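Zerkine Fold-Out Workbench: six months in my garage

I wasn't planning to write anything up about this bench, but three people in the family have now asked me whether they should buy one, so you may as well all get the same answer. I've had the Zerkine fold-out in the garage since May and it's been used for just about everything: bikes, a lamp, two old computers, and a truly awful amount of gift wrapping.
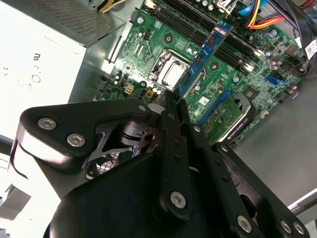
6 min read

The reason I went looking was my back. I'd been doing all my tinkering on the kitchen table, which is too low for anything fiddly, and the family (quite fairly) wanted to eat at it. So, a proper bench, at standing height, that would fold flat enough for the car to still get in. Not a huge ask, you'd think!

I looked at a Stasiv first. Lovely thing, but it was well over what I wanted to spend and it doesn't fold so much as come apart, and I know myself. If I have to find an Allen key before I can put the car away, the car is living on the driveway. The Zerkine was $119 on special at Ukberg and the legs just swing out. I paid a bit extra for delivery because the box is longer than my hatchback.

Putting it together took me most of an afternoon, with tea breaks. The instructions are all drawings and one of them is plainly the wrong way round (step four, if you've got yours in front of you). Hang the wall rail first, whatever the drawings say, then lift the top on to it. Get someone to hold the far end – I did it with a stack of paint tins and I don't recommend the experience.

What I love is the surface. It's a pale grey colour with a slightly rubbery feel, and small screws stay where you drop them. I've had computers in bits across it and haven't lost one yet, which if you saw my track record on the kitchen table you'd find hard to believe. There's a lip along the back as well, good for pencils and cups of tea.

It's rated to 200 kilos. I haven't tested that, but I've leaned my whole weight on the front edge while swearing at a seized bottom bracket and it didn't budge.

Now the grumbles. The drawer is rubbish. It's shallow, it sticks in damp weather, and it has no stop, so the first time I pulled it with any enthusiasm the whole lot went on the floor. I rubbed a candle along the runners and that's helped a bit. The legs also rattle when folded. Every time the garage door goes up it sounds like somebody dropping cutlery, and I've ended up wedging an old tea towel in there.

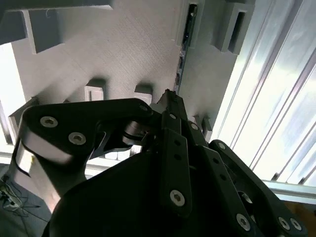

Looking up from underneath.

I'd also say think about your lighting before you choose a wall. Mine's on the dark side of the garage and I'd been working in my own shadow for weeks before I caved and bought a clamp lamp from Namorport. If I were starting over I'd put the bench under the window and move the freezer.

Would I buy it again? Yeah, at the special price. At full price I'd have a good hard think, and I'd probably be ringing Ukberg to ask if they sell it without the drawer.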